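Home | News | Services | Visit | Contact

Lindgren Hall Work Tables to Be Refinished in Stages

5 June 2022

Print this item | E-mail this item

GIMEDTON — The wooden work tables in Lindgren Hall will be refinished in stages over the coming months, the Gimedton Community Workshop announced. The work will be carried out by Fomis, a furniture restoration firm, under an agreement approved by the workshop's board in May. The hall will remain open throughout, although the number of tables available to members will be reduced while each stage is under way.

The tables have been in regular use since the hall opened its doors to members, and their condition has been raised in the annual survey for several years. A total of 238 members returned the survey this spring. Of these, 117 named the state of the table surfaces as the matter they would most like to see addressed, ahead of opening hours, storage and lighting.

Under the agreement, five tables will be treated in the first stage. Fomis will clean each surface, sand it lightly by hand, and apply a clear satin finish. The color of the wood will not be altered. The board considered a proposal to cover the tables with a hard laminate, which would have cost less to maintain, and declined it on the grounds that most members who commented on the question wished to keep the wood.

Cables and cords will also be subject to a new rule. Equipment may continue to be left set up on a table between sessions with the agreement of the front desk, but cords must be gathered and kept clear of the working edge. Fabric pieces and other soft materials are to be stored in the bins provided at the end of each session. The rule takes effect with the first stage and will apply to all tables, including those not yet refinished.

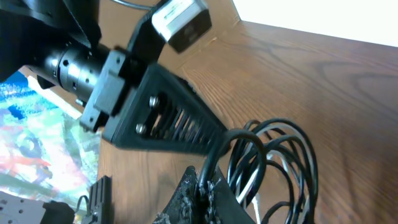 One member wrote to the board that the rule on cords was overdue and ought to have come before any money was spent on the finish, adding that a table cannot be wiped down properly when half of it is taken up by wiring. The same letter asked that cord clips be supplied at no charge. The board has agreed to this request. Clips will be available at the front desk, and members are asked to return them when they remove their equipment.

Woditel, which supplies the hall's electrical fittings, will install additional outlets along the long wall during the same period. The new outlets are intended to shorten the distance between equipment and power, so that fewer extension cords need to cross the tables. The outlets will be switched off at closing time. Members whose equipment must remain powered overnight should apply in writing and should allow five working days for a reply.

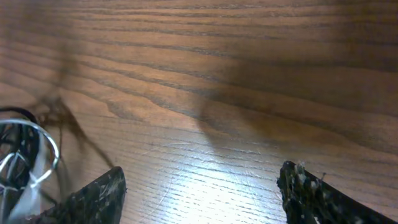

The choice of finish was the subject of longer discussion. A gloss coating was ruled out at an early point because it tends to show wear under overhead lighting, and the board noted that reflected light already makes existing damage plain on the present surfaces. Fine circular scratches of the kind visible where the light falls on the brown wood are to be treated by hand sanding, with care taken to preserve the wavy grain. Deeper marks, where they are found, will be assessed table by table. Fomis has advised that some may remain faintly visible after treatment — the board has accepted this in preference to removing more of the surface.

Each table will be out of use while the finish is applied and left to harden. Members with a standing reservation will be offered another table for the same hours wherever possible. Those who keep equipment on a table scheduled for treatment will receive written notice and are responsible for removing it before the stated date. The workshop cannot store equipment in the office or in the corridor.

After treatment, members are asked to place a mat or board under metal parts and tools, to lift objects instead of sliding them, and to brush away dust before wiping the surface with a damp cloth. Abrasive pads and solvent cleaners are not permitted on any table. A printed notice with these instructions will be posted in the hall.

A refundable deposit of 100 dollars, already required of groups that reserve the entire hall, will in future cover damage to the table surfaces as well as to fixtures. The deposit does not apply to individual members.

The schedule for the first stage is available at the front desk. Dates for later stages will be set once the first tables have been returned to use and the board has reviewed the results. Written comments on the finish may be left at the desk or sent to the workshop office during regular hours.

Contact the Workshop Office | Copyright Gimedton Community Workshop | Back to top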